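"The shelf does not call in sick, but the robot sometimes does"

Published 25 May 2024

When I meet the shift leader of the Pathirana drinks shop, she asks me first to leave her name out of the article. She has no secret to tell, she says, but her mother reads everything and then calls. We sit behind the counter on two folding chairs. The night shift has ended and the day shift is still putting on its aprons.

Pathirana sells cold drinks to people who change trains, and for eleven years she has filled its shelves. In April the owner, a company with the name Evus, put a picking robot in the shop. Customers order on a screen, the robot takes the bottle from the shelf and sets it in a tray. The software that tells it what to take is called Pimix. In the staff room everybody says Pimix also for the machine, and she does the same during our talk.

"I was told on the phone," she says. "They said, we bring you a colleague. I thought it was a person. I had already cleaned a locker."

I ask if she was afraid for her job. She thinks longer than I expected.

"Afraid is too big. I was insulted, I think. I know where every bottle is in the dark. Then someone comes and says, now we teach this to an arm."

Before the change, four people worked in each shift. Now there are three. The fourth place was not cut by firing, she wants me to write this clearly, because the woman who had it moved to the warehouse in Clenisen, where the pay is a little better and the bus is much worse. Another colleague left in the second week. He did not like to be corrected by a screen. "He was the funny one," she says. "You feel that in the night more than you feel the missing hands."

What is her work now? It is still filling shelves, but in another way. A person can reach behind a bottle, turn it, push the neighbor to the side. The machine wants things in their row. So the team lines up the bottles close to the front, with the same kinds together, and no mixing because a box happens to be half empty. In the old days she placed the drinks by what sells. The tea went at the height of the eyes and the water at the knees.

"Now I also think about what the hand can hold," she says. "Cans are good. Soft bottles are bad, they make a waist when you squeeze them. I never in my life thought about the waist of a bottle."

On a busy day the shop gives out 1784 drinks, the best number since she started. The machine does not do all of them. When there is a line she and her colleagues still pick by hand, and she admits that she likes these hours. The office at Evus looks at another number, how many picks go through without help. Last month it was 95 percent.

"This sounds very nice," she says. "But the other ones are my evening. The bottle falls, or it stands in the tray on its head, or Pimix stops and waits with the arm in the air. Then I go and press the button, I pick up the bottle, I say sorry to the customer. It is always me who says sorry."

She has learned words that she did not need before. She says "grip force" and "recovery" with no pause, and writes short reports in a tablet after each stop. For this she got a training of almost five days, paid, with a certificate. Her salary did not change at first. She asked for a new talk with the office, brought her reports on paper, and came out with a small raise and the title of shift leader. I ask if the title matters to her.

"To my mother," she says, and laughs.

Her back is better. Earlier she walked between the screen and the shelf the whole night, and bent down for the lowest row a few hundred times. The filling is still heavy, and the crates did not become lighter, but there are pauses between. Against this stands the quiet. She used to give the bottle into the hand of the customer and hear where he was going, to a wedding, to an exam, home. Many of them now look only at the tray. 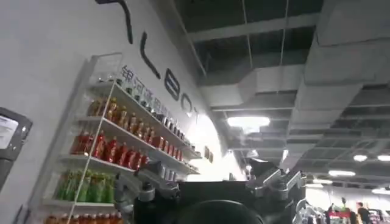 Both fingers open, with bottles and cans in rows on the wall shelf.

Shelves of this kind she looks at with a professional eye. Red with red, green with green, all shoulder to shoulder: this is the order she also wants from her team, and the order that is hardest to keep at four in the morning. When a row has a hole in the middle, she says, a human eye jumps over it, and Pimix sometimes does not.

I want to know what she would change if the office asked her. She has the answer ready, and I suspect she has given it before. The people who fill the shelf should be in the room when the shelf is chosen. The first one at Pathirana was too deep, and it took three weeks of reports until a new one came. "I could have told them with a tape measure and a coffee," she says.

And would she take the fourth colleague back, in exchange for the machine? She looks toward the counter, where the first customer of the morning is already tapping on the screen.

"I would take both," she says. "One for the bottles and one for talking. But they did not ask me like this."

Then one of the day shift calls her. The tray has stopped halfway. She puts down her cup, says "five minutes," and goes to press the button.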